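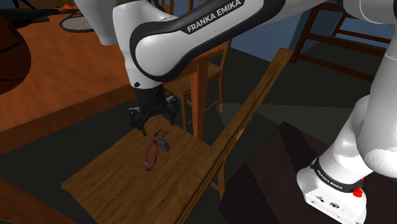

*Asiento de madera con una correa magenta rojiza en lazo y un pequeño clip o llavero oscuro. Render.*

# Latum 40: taburete de taller

21 de noviembre de 2024

El Latum 40 es un taburete bajo que Fleva vende desmontado. Lo compré por 239 euros, portes aparte, y lleva desde enero en mi banco de encuadernación, con uso casi diario.

## Montaje

Cuatro patas, dos travesaños y un asiento. Los pernos son M6 y la llave Allen viene en la caja. Conviene presentar todas las uniones antes de apretar; en mi unidad, un travesaño entraba forzado y tuve que repasar el alojamiento con lija de grano 240. El manual no indica par de apriete.

## Estabilidad

En suelo de terrazo cojeaba ligeramente. Las conteras roscadas compensan pocos milímetros, suficientes en mi caso. Al inclinarse hacia delante para coser cuadernillos no se levanta de atrás. Los travesaños crujieron durante las primeras semanas y dejaron de hacerlo tras un reapriete.

## Asiento

El tablero es plano, con los cantos redondeados. A partir de los 40 minutos se nota la falta de relieve. Jeanine Lambrechts, con quien comparto taller, prefiere el Wavo, de asiento cóncavo, aunque ese modelo no regula la altura.

El acabado al aceite resiste bien la cola vinílica si se retira antes de que seque. El engrudo deja cerco.

## Valoración

| Aspecto | Nota |
|---|---|
| Montaje | 6/10 |
| Estabilidad | 8/10 |
| Comodidad | 6/10 |
| Acabado | 7/10 |

Para sesiones largas añadiría un cojín fino. Las conteras de repuesto se piden por separado.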